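Ukcombe Card Register
Gallery: Holders, stands and booklets
Page 5

Home Register Gallery Storage notes Contact

Card holders in use: the upright stand and the stitched booklet

The register at Ukcombe covers small printed cards of all kinds: visiting cards, trade cards, loyalty cards, library tickets and the like. It passed 3,000 entries in June. The cards themselves are kept in drawers, and the drawers are dealt with on the storage notes page. The present page covers the two holders used on the table while cards are being sorted, checked against the register and put away again.

Working cards spend more time in these holders than might be expected. A card pulled for checking may stay out for an afternoon, or for a fortnight if its entry is disputed. During that time it has to be easy to find, easy to lift out and protected from cups, sleeves and sunlight.

Types

Upright stand. Clear acrylic. Cards stand on edge in a row, one behind another, and are flicked through from the front. Used for cards waiting to be checked.

Booklet. Soft faux-leather cover, stitched at the margin. Opened flat on the table to be read, closed to be carried. Used for cards that have been checked and are going to another room or another address.

Surface

Both holders are used on a covered table. The cover is pale, with line drawings of plants. Plain white was tried first. Cream and white cards laid flat on it were difficult to see at the end of the day, and two trade cards from the Nekemus group were swept up with the scrap paper and recovered from the bin. A printed ground shows the straight edge of a blank card clearly. It is less good for cards that carry line engraving of their own, and those are read on a sheet of grey card kept in the top drawer.

The cover is wiped with a dry cloth. No water is used on it while cards are out.

Holders on the table
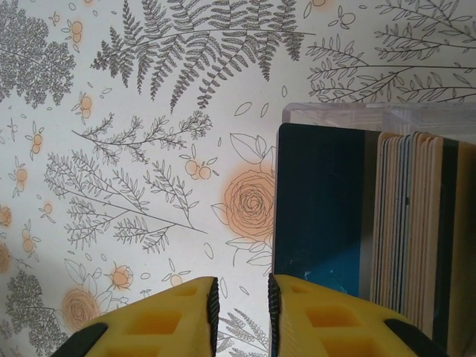 Clear acrylic holder with a row of cards standing upright. The large orange rose in the print is partly hidden by the front face. 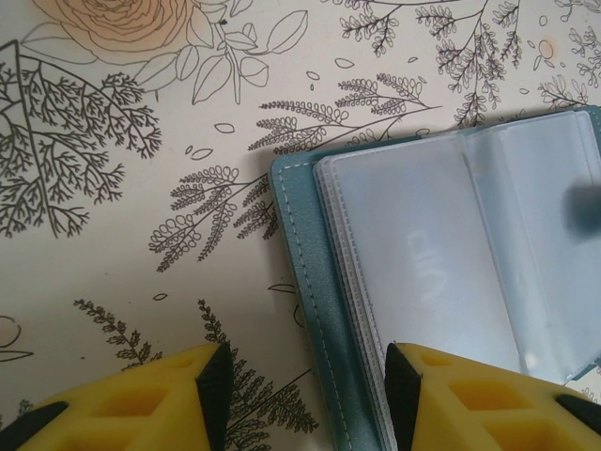
Teal booklet, open. White stitching runs along the left margin, parallel to the edge of the cover.

Danjuma Oyewole writes that he gave up on upright stands years ago, as a half-full one lets the cards lean and a leaning card takes a curve within a week. He keeps everything in booklets, stores them flat and turns them over once a month. He would like to know whether the register has measured any bowing, and on what weight of card.

Reply to the above

Bowing has been measured, in a limited way. A run of 307 cards of mixed weight was left in a stand through one winter, with the row kept full by a padded block at the back. Each card was laid on a sheet of glass before and after. The heavier cards showed no change that could be read with a feeler gauge. A few of the thin ones had lifted at one corner. These were all at the front of the row, nearest the window, and heat is the more likely cause. The stand has been kept on the other side of the table ever since.

The test was not repeated with the row half full. Mr Oyewole is probably right about that case, and the instruction to use the block is kept in force.

Notes on the stand

Fill the row before leaving it. If there are too few cards, put the block in behind them. The block is a piece of packing foam wrapped in acid-free tissue, cut to the height of a standard visiting card.

Do not force in the last card. A row is full when a single card can still be lifted by its top edge with finger and thumb, without its neighbours rising.

Oversize cards go at the back. The Hajdu cards are the usual offenders: they stand 5 mm proud of everything else and catch the cuff.

Acrylic scratches. Paper towel marks it, and so does a dry duster that has been used on a shelf. A clean spectacle cloth is adequate. Glass cleaner containing ammonia should be kept away from it altogether.

Static is a nuisance in cold weather. Thin cards cling to the front face after it has been rubbed. Wiping the outside only, and leaving it to stand before loading, deals with most of it.

Notes on the booklet

A booklet suits cards of one size. A small card in a large pocket slides, and its corners wear.

One card to a pocket. Two cards back to back save space but have led to errors. Entry 417 was recorded as missing for most of a year and was behind another card from the same Trisero set.

Soft covers made from coated fabric can stick to glossy print if pressed for long in a warm room. Interleave the first and last cards with tissue. Cards with fresh ink, including any that have been signed or annotated by the owner, do not go into a booklet at all until they have had a full day in the open.

Inspect the stitching when the booklet comes back. A loose thread end should be trimmed and never pulled.

Which to use

For sorting and checking, the stand. For carrying, the booklet. For anything over a month, neither: the card goes back to its drawer with a slip, and the slip stays in the stand in its place.

Register users differ on this last point. Anikó Sárközi keeps her duplicates in booklets all year and reports no damage. Gyula Kozma uses index boxes for everything and considers both holders unnecessary.

Corrections to this page may be sent through the contact form. Please give the entry number where a particular card is concerned, and the thickness of the card if it is known.

Previous: Drawer dividers Next: Envelopes and sleeves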